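Teaching a kitchen task with a hand-held gripper: bench notes

Start with the table. Wipe it, then set out everything the task needs before you pick up the gripper. Nothing should be fetched halfway through a take. For a sandwich that means bread, filling, plates and toaster, all within one arm's length of where you stand.

Route the toaster cord away from you. A cord across the working side will catch on a finger sooner or later, and the take is lost.

Check both finger markers under the room light. Grease on a marker is the usual cause of lost tracking. We use a damp cotton cloth, no spray. Of the 813 takes we recorded at Molteren in April, 104 were thrown out, and 63 of those came down to dirty or shaded markers.

Bread
Take the slice by the edge, with the pads square to the crust. Close slowly until the slice stops slipping, then stop closing. Soft white bread shows a dent well before it tears, and a dented slice should be swapped before the next take. Day-old bread holds its shape better. Qiuyue Han leaves hers out of the bag for an hour first.

Lettuce
Lay the leaf with its thick rib towards the gripper. The ruffled part folds under the pads and gives an uneven hold.

Movement
Move at half the speed you would use with bare hands. Pause briefly before each grasp and after each release – the pauses make the recording much easier to cut into steps. Don't twist the wrist further than the arm can follow. If you are driving the arm by remote control instead, halve the speed again and keep your eyes on the pads.

If you fumble, carry on and correct it. A recovered slip is useful. A take where the other hand reaches in is not, and should be deleted on the spot.

Change the layout after every 5 takes. Shift the plate by a hand's width, turn the toaster, swap the side dishes over. Leave the lamp where it is until the batch is finished.

Crumbs collect in the ridges of the pads. Brush them out dry with an old toothbrush at each change of layout.

Notes kept by Zoia Moroz – corrections to the Irkia workshop desk | © Irkia | Back to top

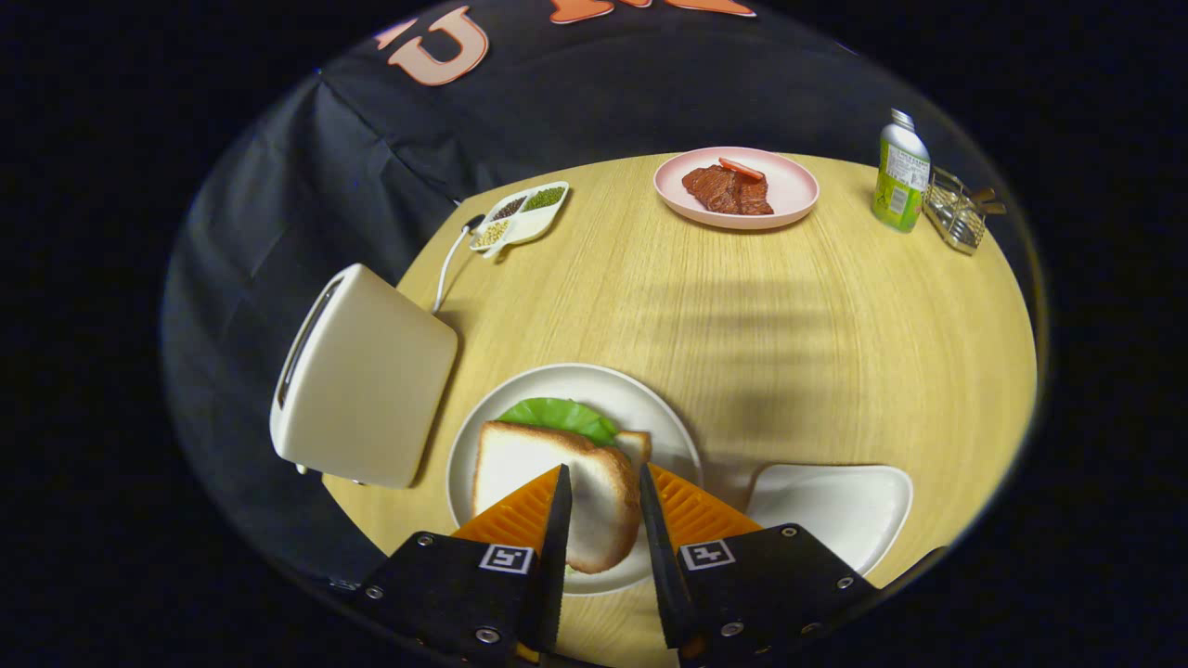
Bread held by the edge over the plate, lettuce behind it.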